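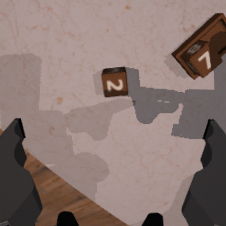
Simulated run, numbered cubes and tray.

About Drarkier
We gather examples for robots that learn by copying. Two of us, Nandi Pretorius and Sizwe Khumalo, started in July, and we still doubt most of what gets promised in this field. A simulated arm over a simulated table is cheap. Whether it teaches a real one much is an open question.

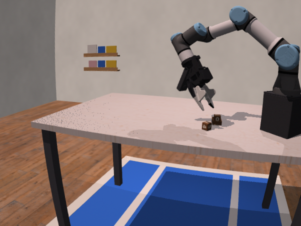 What we won't claim
Our first set, Listow, has 497 runs. We threw out around 80 more. Ask us why before you buy.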